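Masking the Gripper in the Wrist View: Notes on the Bullstead Planner

Posted Jun 22, 2025

The past month's work on the Bullstead planner has been concerned with a narrow question, namely how much of the wrist camera's view should be passed to the object detector. The matter was left open in my previous post, and several readers wrote to ask for the outcome.

A wrist camera sees its own gripper at all times. On our arm the orange ribbed fingers and the white housing take up a large share of the view, and the detector had been trained on pictures in which they were absent. It therefore proposed objects where there were none. An orange finger was repeatedly labeled as a carrot, and the planner, which trusts the detector, then attempted to reach for a point between its own fingertips.

Two remedies were considered. The first was a fixed mask, drawn once and applied to every image. The second was a mask computed from the joint readings, so that the covered region follows the fingers as they open and close. The fixed mask is simple to maintain, but it must cover every position a finger can occupy, and it hid small toys during the final approach.

The computed mask was adopted. It is produced by a module named Hundbridge, which projects a simplified model of the gripper into the camera view and passes the result to the detector with the same time stamp. Flexible fingers do not keep their shape under load, and the model carries a margin to allow for this. The margin is set in the configuration file and should not be changed without repeating the calibration.

The module was tested on 3704 recorded images. Before masking, 901 of these contained at least one false detection on the gripper. After masking, two did, both taken with the fingers fully spread. Detection of the toy vegetables on the floor was unchanged, including the green ones, for which some loss had been expected.

One problem remains. When images and joint readings drift apart in time, the mask trails the finger and leaves a strip of orange exposed at its edge. The planner now rejects any pair whose time stamps differ by more than the configured limit, and it holds its last plan until a valid pair arrives. This is a cautious choice and it slows the approach. A later release will estimate the finger position between readings.

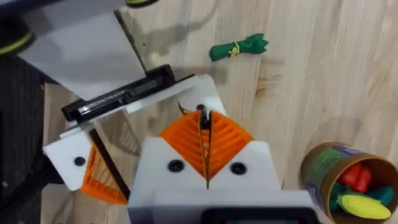

Fosier writes that holding the last plan caused trouble on a similar setup once the target had rolled, and asks whether the planner could stop the arm after a set number of rejected pairs and request a fresh detection before moving again.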